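How to Set Up a Toy Rotation at Home
By Orathai Sukprasert
Updated 15/04/2023

A toy rotation means keeping a small part of the toys out and storing the rest, then swapping them on a set schedule. It takes one afternoon to set up and a few minutes each time you swap.

What you need
Four storage bins with lids, masking tape, a marker, and one low shelf or table for the toys that stay out. I use the medium Tanasarn bins. They cost 149 baht each and stack well in a closet.

Step 1: Gather everything
Bring all the toys into one room, including the ones in the car and the bathtub. Do this while the kids are out. Put broken toys and puzzles with missing pieces in a bag by the door.

Step 2: Sort by type of play
Make piles for building, pretend play, puzzles and games, art, and things with wheels. Plain blocks go in the building pile with the train track and the magnetic tiles.
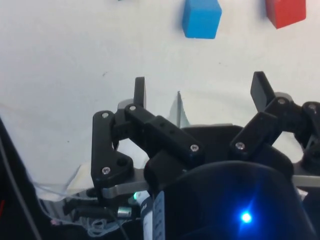 Do I need to keep a whole set together?
Keep sets together if the pieces only work with each other, such as train track or a board game. Simple blocks can be split between two bins.

Step 3: Fill the bins
Put a few things from every pile into each bin, so that each one works as a full selection by itself. Write a letter on the tape and stick it on the short end of the bin, where you can read it in the closet. Heavy toys go on the bottom. A full bin should be light enough to lift with one arm.

Step 4: Wipe as you pack
Use a cloth wrung out in warm water with a drop of dish soap. Do not soak wooden toys. Let everything dry before the lid goes on, overnight if the weather is damp.
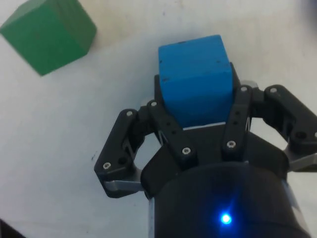 Kanyarat Rattanakul wrote that she tried swapping every week and her son kept asking for things that had just been put away. She now goes three weeks between swaps and lets him hold back two favorites, and the asking has mostly stopped.

Step 5: Set out the first bin
Place the toys on the low shelf with space between them. Use open baskets for small pieces. Leave dolls, stuffed animals and anything needed for sleep out of the rotation completely.

Step 6: Pick a swap date
We swap on the first and the fifteenth. Pack the old bin before opening the new one, or both will end up on the floor. In May we take one bin out for the yard and leave it there until the rains get heavy. 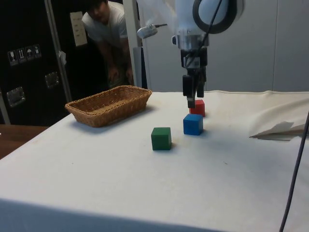
What should I do with new toys and gifts?
Leave a new toy out until the next swap, then put it in whichever bin has room. If no bin has room, choose something to give away first.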